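Ticket: episodes rejected at upload with "start state mismatch"
Project: Pinon, tabletop set, fruit-to-basket task
Status: Closed
Priority: Normal (felt higher at the time)

First post

Hello all. I've been recording the fruit-to-basket task on the Pinon table and the checker has started throwing my episodes out when I upload them. Up to Friday lunchtime everything went through fine. After lunch I did a run of 14 and every single one came back with "start state mismatch", which is a bit gutting when you've just spent the afternoon moving a banana about.

What I know so far:

The set has 2847 accepted episodes in it. Of those, 881 are mine or from the morning shift on this same table, so I'm fairly sure the table itself isn't upsetting anything.

The files open and play back in Sandier without any trouble. Camera stream is there, joint readings are there, timestamps line up.

I've restarted the recorder, restarted the upload tool, logged out and back in again. Same message.

Could somebody have a look at what the checker is comparing against? The message doesn't say which part of the start state it dislikes, and I'd rather not record any more until I know.

Update, 3.40 pm

Right, a bit further on. I turned on the long log in Sandier and it does give you more, if you scroll far enough:

start_state: object order differs from task card
expected: basket, banana, apple
found: basket, apple, banana

So it reads the row from left to right and it wants the banana next to the basket. I've been putting the red fruit next to the basket all week! And it was happy with that in the morning. I checked the printed task card by the table and it has the apple in the middle too, same as I've been doing. So either the card on the wall is old or the one in the system is wrong.

Update, 4.15 pm

Found it, I think. The task card in Liem was edited at lunchtime. There's a new version, version 3, and the only change is the object order. Looks to me as though it was meant for the Ondance table, where they're doing the swapped layout on purpose so the model doesn't learn "first thing along goes in first". Both tables share the one card, so when it changed for them it changed for us as well.

I tried two things to be sure:

Laid the objects out in the new order, recorded one episode, uploaded it. Accepted straight away.

Put them back in the old order, recorded one more. Rejected, same message as before.

That settles it for me — the recordings are good and the card is what's changed. I've left the swapped episode flagged so it doesn't get mixed in with our layout by mistake.

What I'd like, please: a separate card for each table, and the Pinon one put back to version 2. Then can the rejected episodes be run through the checker again? I really don't want to do them over.

Reply from data tools

Thanks for digging that out, the log lines saved us a good hour. You're right about the shared card. We've split it, so Pinon is back on version 2 and Ondance keeps version 3. Your 14 have been queued for a second check. One request: could you attach the start layout you're using for Pinon, so we can put it on the card beside the written order? The printed one is very faded.

Last update

All 14 went through on the second check, hooray. The test one in the old order did too, so that's a bonus episode for nothing.

Start layout for Pinon attached at the bottom. Order from the left is basket, apple, banana, with the wire shelf at the back and its board left clear. The basket starts empty — do check, it's easy to leave the last fruit in there when you're getting towards the end of a shift. Spacing between the things can vary and in fact should, so please nobody get a ruler out.

Still to do, but not on this ticket: the checker ought to say which part it didn't like in the short message as well as the long one. I've opened a separate request for that. I've also taken the old card off the wall and will print the new one when the printer has toner again.

Happy for this to be closed.

Attachment (1)
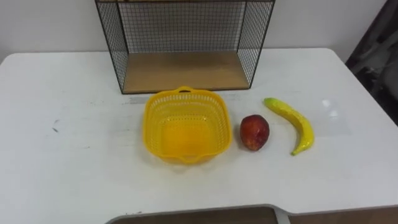 Photo: Pinon table, head camera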